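Smart Meter Opt-Out Fees in Trendale
Final project report — Energy and Community, group section
Submitted by Braulio Contreras

1. What I was trying to find out

Trendale switched over to smart meters a while back and the utility, Castellanos Electric, lets people keep an old analog meter if they pay for it. Fee is $20 a month. I wanted to know who pays it, who wanted to and couldn't, and whether the notice letters explained the choice in a way a normal person could follow.

Not trying to settle the health question. I read enough on both sides to know I'm not qualified, and the fee is interesting enough by itself.

2. Background (short)

The utility serves two areas I looked at, Trendale proper and the Tandstead side across the river. 1,549 residential accounts in Tandstead. Trendale is bigger but they would not give me a number for it, I asked twice. The new meters send readings by radio, so no reader walks the route anymore. The opt-out fee is supposed to cover the cost of sending a person out.

First letter went out in August. Second letter was a postcard. The postcard is where most of the trouble starts, because it gives a deadline and a phone number and leaves out the fee completly. The fee only shows up on page 3 of the tariff sheet, which you have to ask for.

3. What I did

Made a paper survey, one page, eight questions. Left stacks at the library, the laundromat and the Nokidari Market on Route 9. Also knocked on doors on four streets in Tandstead until it got too cold. Got 72 back that were filled in enough to use. Went to one public hearing and took notes, then read the tariff and the comment file, which is over 3,000 pages if you count all the attachments. I did not read all the attachments.

4. Results

Most people who answered had a smart meter and were fine with it or hadn't thought about it. A smaller group had opted out and was paying. The group I didn't expect: people who said they wanted to opt out and gave up on it. Main reasons written in —

- missed the deadline on the postcard
- renter, landlord gets the mail
- called, sat on hold, hung up
- couldn't afford another monthly charge

Renters came up over and over. The account can be in the tenant's name, but the form wants the property owner to sign. One woman on Mill Street had been sending the form back since spring with her own signature and getting it returned each time with no note.

At the hearing most of the talk was about radio signals and shutoffs. Fee got maybe ten minutes near the end, after 9 pm, when half the room had left. The company rep said the charge "reflects cost of service" and did not have the worksheet with him. I emailed for it after. No answer as of this draft.

5. Problems with the survey

Not random at all. People who stop at a table and pick up a survey about meters probably already care about meters. Question 6 was worded badly (two questions in one) so I threw it out. Also no Spanish version until the second week, which I should of had from the start.

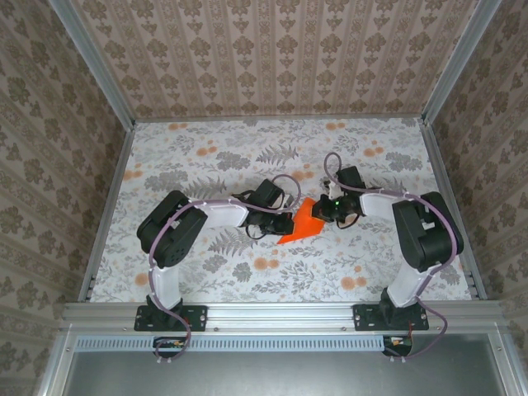 6. What I would recommend

Put the fee on the postcard. One line.

Let the account holder sign the form, owner or not.

Look at whether every opt-out home needs a reader every month. Other places let customers read their own meter and mail in a card, or send someone every second month and estimate the one between. Either should bring the charge down, but I can't say how far without the worksheet.

Low-income rate customers should get the fee waived or cut. They already filed the paperwork proving income, so no new form needed.

7. Sources

Tariff sheet and both notice letters (copies in the appendix). Hearing notes, mine. Comment file, volumes 1 and 2. Survey forms are in the blue folder in the department office, names removed.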